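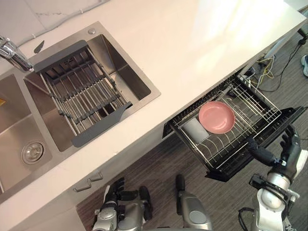
Can a robot do the dishes yet?
Term project report, Household Automation elective
Plonedley campus

I picked this topic because I hate washing up. My housemates and I have an ongoing fight about whose turn it is, and when the list of project topics went around in August I saw "kitchen chores" and put my name beside it before I'd read the rest. My thinking was that I'd spend a term finding out how soon I could stop doing dishes. The short answer is not very soon, but the long answer was a lot more fun than I expected!

What I set out to do

The question in my proposal was "Which parts of clearing up after dinner can a general-purpose machine do at home, with no changes to the kitchen?" My supervisor made me trim that down (fair enough, it was huge). I ended up with one chore, putting away and taking out dishes, and I split it into small jobs: open the drawer, pick up the dish, move it, put it down, close the drawer. Then I asked what makes each one hard.

I should say I didn't build anything. My project was watching, reading and logging. I went through 373 short clips of two-armed machines working in kitchens, all from the course archive, and filled in a spreadsheet with one row per attempt at a small job. That came to 1,653 rows, and by the end my eyes were like sandpaper. Each row got marked done, done with help, or not done.

Drawers

I thought drawers would be the boring part. You pull, it opens, next please. But a drawer only wants to travel one way, and if the hand pulls even a little off to one side it starts to bind. You and I feel that through our fingers and fix it without thinking. A machine has to notice the extra force and do something about it, and plenty of them in my clips just kept pulling.

Dish drawers are worse than cutlery drawers. Some have a thick front panel with no bar to hook a finger behind, so the hand has to curl over an edge. The one in the picture has a black front panel like this, and the robot's right hand is up at the end of it, a fair way from the middle. If you try pulling your own drawer from one corner, you'll feel the twist straight away. I tested this on every drawer in our kitchen and one of them came right off its runner, so that's a favour I now owe the landlord.

The other thing is where to stand. A machine that gets too close has nowhere for the drawer to go, and one that stands too far back can open it but then can't reach in. I had a whole column for this and called it "parking". It explained more of my "done with help" rows than anything to do with the fingers, and I only added it in the second week, so I had to go back and redo the first batch on a very long Wednesday.

Picking up and putting down

Bowls are a mixed bag. A shallow plastic one, like the pink one in that basket, has a rim you can pinch, and it won't break if you drop it. But it weighs next to nothing, so a clumsy finger can send it skating along the wires. And if something else is tucked partly under it, the machine has to work out that there are two objects there before it grabs anything.

Wire racks gave me the most trouble when I was logging. All those thin shiny prongs confuse depth cameras, and you can see the bottom of the drawer or sink through them, so where is the surface? One paper I read got around this by giving the software a model of the rack in advance. That's clever, but it won't help much in my house, where the rack came from a garage sale.

Speed

I timed myself putting away 20 items and it took a bit under two minutes, with music on. I won't give an average for the clips because some were sped up and I couldn't always tell by how much (I lost marks for this in my draft). Even the good ones felt slow, with long pauses before a grab. I don't mind slow, personally. If it ran while I was at class I wouldn't care if it took all afternoon — as long as I didn't have to stand there and supervise.

What I'd do differently

I'd pick fewer clips and log them better. I'd also get a second person to mark some of the rows, as "done with help" got pretty fuzzy around clip 200-and-something and I'm sure I was harsher on the days I was tired. I'd like to compare kitchens too, since most of my clips had tidy ones, and I suspect a student sink on a Sunday would be a different story.

So, do we have our dish robot? For single small jobs in a tidy kitchen, I'd say sort of. For the whole chore from start to finish, my spreadsheet says no. It's my turn again tonight.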